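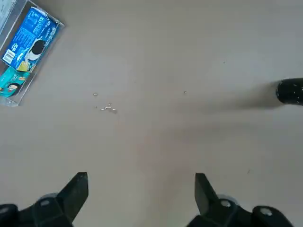

Wrist camera view at the Plekside cell, with crumbs on the surface beyond the open gripper fingers

The Plekside cell is a two-arm robot workstation at the Hultmont site of Flatmont, where it is used for handling and pouring work with household containers and packaged goods. It consists of a table, a metal frame, a pair of white robot arms with black parallel grippers, and a set of cameras. The name comes from Plekside, the part of the building where the cell was first put together. It was moved once, to the ground floor, and kept its name.

The cell is looked after by the people who run it. There is no separate maintenance shift. Most of what is known about its upkeep comes from the cell handbook, a working document that has been revised many times and that differs in places from what is done at the table.

Layout

The table stands inside the frame, with the arms reaching over it from the far side. The near side is left free for loading. Operators call the arms right and left from the robot's point of view, so a person standing at the near edge and facing the arms finds the right arm on the left hand. The handbook repeats this on nearly every page, and both controller cabinets carry a label saying the same thing.

Clear acrylic holders are set on the table for objects that are waiting to be used. They are not screwed down. Their places are recorded in a layout sheet, and the sheet is changed whenever a new group of tasks begins. Two earlier layouts are kept in the handbook under the names wide and narrow. The wide layout puts the holders close to the side edges of the table and leaves the middle open, and it is preferred for pouring, where both arms have to meet over one bottle.

Pouring tasks use a bottle with a funnel standing in its neck. The bottle is placed about midway between the grippers when the arms are at rest. One arm brings the cup and the other steadies the funnel or takes it away afterward. A funnel that leans is reset by hand before the run, with the arms paused.

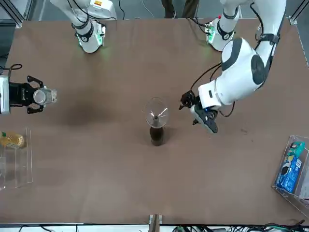
Setting up

A full setup is done after the cell has been moved, after an arm has been taken off its mount, or after a change of table surface. It takes most of a working day. The frame is leveled first, then the table, and the arm mounts are tightened in a cross pattern and marked with paint pen so that a turned bolt can be spotted later.

The arms are powered one at a time. The right arm is brought up, moved through its joints at low speed and parked before the left arm is switched on. This order was adopted during the first setup, when the controllers had been given the same network address and neither arm would respond. The addresses were corrected the same afternoon, but the order stayed in the handbook.

Grippers are fitted next. Each finger is bolted to its carrier, and the bolts are tightened with the gripper half open. A steel gauge block is then closed between the fingers to see that they meet it squarely. If light shows at one side, the finger is loosened and seated again. Shims were used on the left gripper for a time and have been removed.

The cables are dressed last. Each one is tied at the wrist and again at the upper link, with a loop between the ties long enough for the wrist to turn fully in both directions. A loop that is too short pulls the connector, and one that is too long can sweep across the table and knock over light objects. The handbook gives no length for the loop. It says to turn the wrist to both ends of its travel and look.

Cameras

The cell is watched by fixed cameras and by small cameras at the wrists. The wrist cameras are mounted so that the fingertips stay in view, which helps the operator judge whether an object is between the fingers before they close. It also means that the position of the fingers in the picture can be used as a rough check. A reference picture is saved after each setup, and if the fingertips no longer line up with it, either the camera or a finger has moved.

Focus on the wrist cameras is set by hand and locked with a drop of thread lock. The lens is cleaned with a dry cloth at the start of the day and again whenever a liquid task has been run. Glass cleaner is not used at the wrist.

Recalibration of a wrist camera uses a printed board laid flat on the table. The arm visits 58 poses above the board, and the controller works out the position of the camera from them. Poses in which the board shows a strong reflection from the overhead lights are dropped and repeated. The fixed cameras are calibrated from the same board, without moving it, so that all of them share one origin.

Objects

The cell keeps a stock of more than 99 objects, stored on shelves by type. They include cups, bowls, bottles, funnels and retail packages. Each has an entry in the object list giving its usual grasp and the gripper force to be used with it.

Thin plastic bottles are the hardest to set up. Held high on a smooth side wall, an empty bottle tends to give way before the grip is firm, so the list recommends a low grasp near the base, where the plastic is stiffer. A low grasp also leaves the neck clear for the other arm.

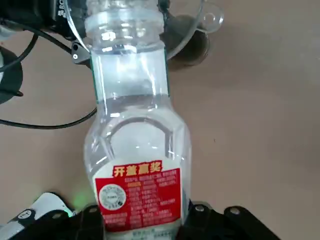 The drawback of gripping low is that a tall bottle is easily tipped if its neck is touched. For this reason the second arm approaches from above in most of the stored motions, and the first arm holds its position until the second has backed away. Bottles that have been dented are taken out of use, as a dent changes the way the fingers close on them.

Clear objects cause trouble of another sort. Cups, bowls and funnels of clear plastic or glass can be difficult to pick out in the camera pictures, especially where one stands in front of another. Tinted replacements were tried and then withdrawn, and the list now asks that clear objects be placed with some open table between them wherever the task allows it.

Glass bowls are picked up by the rim, with one finger inside and the other outside. The force is set low at first and raised in small steps until the bowl can be lifted without turning in the grip. The setting is then written into the list for that bowl. It is not carried over to others of the same size, which may have a thicker or thinner rim.

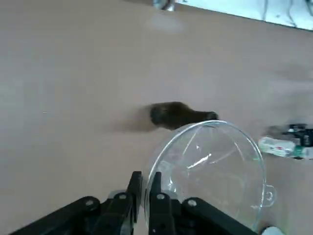
Rubber finger pads were considered for this work and a set was made. They held well on dry glass but picked up dust from the table and had to be wiped after every few grasps. The set is kept in the drawer under the controller and is now fitted only for heavy pieces.

Cleaning

The working surface is wiped at the start of the day, at midday and after the last run. Crumbs and small flakes of packaging matter more than their size suggests. A crumb under a bowl is enough to make it rock, and grit caught between a fingertip and the surface leaves scratches in both. Crumbs are lifted with a soft brush and pan before any damp cloth is used.

Spills are treated differently depending on where they land. On the open table they are simply wiped up. If liquid has reached a gripper, the arm is stopped and raised clear, the power to the gripper is cut, and the fingers are taken off and dried. The housing is opened only if liquid can be seen at the seam.

The acrylic holders are washed in warm water with a little dish soap. Alcohol was used early on and caused fine cracks along the glued edges of one holder, which was replaced.

Routine checks

A short check is made before the first run. The operator looks over the finger bolts, the cable ties and the paint marks on the arm mounts, opens and closes each gripper, and watches the indicator lights while the arms come up. The emergency stop is pressed once with the arms standing still. The check is entered in the log with initials and the time.

A longer check follows every month. The fingers are removed and the carriers wiped and greased, the cables are flexed by hand along their full length, and the gauge block test is repeated. Any camera whose reference picture has shifted is recalibrated. In December the cell is shut down for a week and the table surface is turned or replaced, depending on wear.

Faults and repairs

The log lists 1676 runs before the first repair that needed a part from outside. The fault was a broken conductor in the left wrist cable, close to the upper tie, and it showed itself as a gripper that stopped responding when the wrist was turned past a certain angle. The cable was replaced with one from the supplier Agbenyega, and the tie was moved farther from the bend. Both arms have been wired this way from then on.

Loose finger bolts are the most common fault. They show up first as a slight rattle or as a fingertip out of place in the wrist picture. Medium thread lock is applied whenever a bolt is refitted, and a bolt that has been removed several times is discarded.

Worn fingertips are replaced in pairs. Spare fingers are kept bagged with their bolts and marked for the arm they fit, although the parts for the two arms are the same. After any finger change the gauge block test and a new reference picture are required, and the cell is run at reduced speed for the remainder of the day.

See also

Flatmont
Hultmont site
Parallel gripper
Camera calibration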